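Review: The Jadard Climate Conversation Deck
By Stanisława Pietrzak
September 14, 2024

I run a small evening group for people who worry about the climate more than they let on at work, and I have been through a lot of workbooks. Most of them end up on the shelf by the radiator. The Jadard deck has been in my bag since the spring, and the corners are going soft, so I think I've earned an opinion.

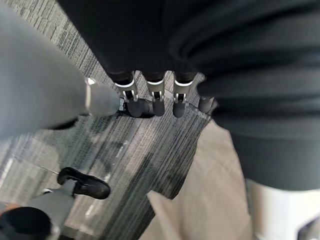 What you get is 77 cards, a fold-out guide, and a cloth bag to keep them in. Each card has one question on the front and a shorter follow-up on the back. They come in three colors: yellow for easy openers, green for memories and places, dark blue for the heavy stuff. The designer is Iraklis Andreadis, who used to lead grief groups, and you can tell. The questions leave room. One of the yellow ones asks, "What did the weather used to do where you grew up?" and I have seen that single card fill most of an evening (people will talk about snow for a very long time if you let them!).

I tried the deck three ways: with my group, with my sister and her two teenagers, and by myself with a notebook.

With the group

This is where it shines. We usually have a slow first half hour, everyone being polite, and the yellow cards cut that down to almost nothing. Reinaldo Pacheco, who hardly spoke all winter, drew "Which piece of news did you stop reading halfway through?" and talked for ten minutes straight. Then two others admitted they had stopped at the very same story, the one about the reservoir at Riltbridge. I've tried to get to that kind of talk with worksheets and never managed it.

The guide suggests letting anyone swap a card once without giving a reason. Please keep that rule. I forgot it the second week and felt the room tighten up.

With teenagers

Better than I expected, with one warning. My nephew thought the yellow cards were babyish and went straight for the dark blue. Some of those are a lot. "What are you afraid to want?" is a fine question for adults who have signed up for it, and a rough one over pizza. We stuck with green after that and had a lovely time. My niece got the card about a tree you know personally, and she has apparently been keeping tabs on a sycamore outside her school for three years. I had no idea!

By yourself

Fine, but it's the weakest use. The follow-ups on the back are written for a listener, so alone you sort of ask yourself a question and then interrupt. If you mostly want something for solo journaling, the Vernero notebook does that job better – it has dated pages and a gentler pace, though the paper is thin and my pen bleeds through.

How it compares

I also own the Urbonaitė set, which everyone in my training course seemed to have. It has 205 cards, and that sounds generous until you're sorting through them on a Tuesday night looking for one that isn't about recycling. A good part of it is really a quiz with feelings attached. It does have better card stock, I'll give it that. For a classroom with a lot of kids and a lot of sessions to fill, it might still be the one to get. For a circle of eight tired adults, Jadard every time.

Things I'd change

The dark blue and the green look almost the same in lamplight. I put a pencil dot on the back of every blue one, and it took me five minutes, but I shouldn't have had to. The guide is folded so many times that it's already tearing along one crease. And there are very few cards about anger. Sadness is covered, worry is covered, guilt is covered twice over, but plenty of the people I meet are furious, and they get four cards between them. Edmund Wieczorek, who shares the group with me, wrote six more on plain index cards and we shuffle those in. "Who would you like an apology from?" is his, and it's a good one.

A small note on what this is for. It won't replace a therapist, and the guide says so on its first panel, in decent-sized type. If someone in your group is not sleeping or not eating, put the cards away and help them find proper care.

I'm still delighted with it. Ours has been lent out twice and came back both times with a request for where to buy one. There's supposed to be an expansion in October with more cards for families, and I've already asked our library to order it. If you use the deck with kids under ten, leave me a comment – I'd love to know which cards you took out.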